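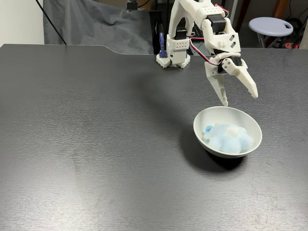 Utilizamos cookies propias y de terceros para mejorar la navegación. Aceptar | Configurar

Cuaderno de taller – masas y fermentos
Entrada del 1/9/24

Última actualización: 1/9/24
Imprimir | Enviar por correo electrónico

Sigo con el centeno. La harina nueva de Gullik llegó en dos sacos y he abierto solo uno. Es más gris que la anterior y absorbe más. Con la hidratación de siempre la masa quedó tiesa, se agrietaba al formar, así que subí el agua en la segunda tanda y dejé la sal igual.

Tanda A. Harina 600 g, masa madre refrescada la noche anterior, agua templada, sal. Amasado a mano, corto. Fermentó lenta: a las cuatro horas apenas se había movido y a las seis tenía la superficie con grietas finas, que es el punto en el que la meto. Miga cerrada y algo gomosa en el tercio inferior. Corteza bien. Sabor correcto, menos ácido de lo que esperaba.

Tanda B. Misma harina, misma masa madre, más agua y escaldado de una parte de la harina. El escaldado lo hice con agua recién hervida y lo dejé tapado hasta que bajó a temperatura de la mano. Ahí sí hubo diferencia. La masa era casi una papilla espesa, hubo que pasarla al molde con espátula mojada. Peso total en molde 1.360 g. Subió hasta medio dedo del borde y no se hundió. La corté demasiado pronto y el cuchillo salió sucio, pero el resto de la pieza, cortada al día siguiente, estaba bien.

Kwaku Ayaaba probó las dos y prefiere la A. Dice que la B tiene gusto a malta y que para acompañar pescado no le sirve. Yo prefiero la B con diferencia. Queda anotado para cuando decidamos cuál va a la hoja de recetas.

Sobre el horno: la placa inferior del Bukard calienta de más en el fondo izquierdo. Puse el termómetro en tres sitios y la diferencia se nota también en la base del pan, más oscura por ese lado. Manouchehr Bakhtiari propone girar el molde a mitad de cocción. Funciona, aunque al abrir la puerta se pierde calor y tarda en recuperarlo. Mejor probar primero con la rejilla un nivel más arriba y dejar lo del giro como segunda opción.

Masa madre. Tengo dos botes, el de centeno integral y el que pasé a harina clara en mayo. El claro huele a acetona si se queda más de tres días en la nevera sin refrescar. Lo he refrescado dos veces seguidas con proporción 1:3:3 y ha mejorado, pero no me fío todavía para una tanda grande. El de centeno aguanta todo. Tirar el descarte del claro, no mezclarlo con el otro (esto va por mí, que ya lo hice una vez).

Cuentas del molino. El pedido de Ogilvie viene en 3.026 y el de Gullik en 3.451, portes incluidos en los dos casos. Ogilvie sirve molienda más gruesa y habría que tamizar. Gullik no hace devoluciones de sacos abiertos. Para el volumen que movemos no compensa cambiar ahora, pero pido muestra a Ogilvie de todas formas. Manouchehr tiene el contacto.

Dudas abiertas:

– Si el escaldado se puede hacer la víspera y guardar en frío. Kwaku dice que se agria, yo creo que en nevera aguanta una noche.
– Si el alcaravea molido Levar pierde aroma por estar en el bote de cristal junto a la ventana. El último pan casi no sabía. Cambiarlo a la alacena.
– Moldes: los altos se pegan en las esquinas aunque los engrase. Probar con harina gruesa encima de la mantequilla.

Temperatura del obrador muy variable toda la semana, por la mañana fresco y a mediodía calor. Eso explica parte de la lentitud de la A, que empecé temprano. La B arrancó más tarde y con el obrador ya templado, de modo que la comparación no es limpia. Hay que repetir las dos a la misma hora.

Para la próxima: tanda C con la mitad del escaldado, mismo molde, rejilla un nivel más arriba. Esperar un día entero antes de cortar. Guardar un trozo envuelto en paño y otro en papel y ver cuál se seca antes – el del paño de la vez pasada se lo comieron antes de que pudiera apuntar nada.

Falta comprar papel de horno y una espátula ancha. La báscula pequeña necesita pilas.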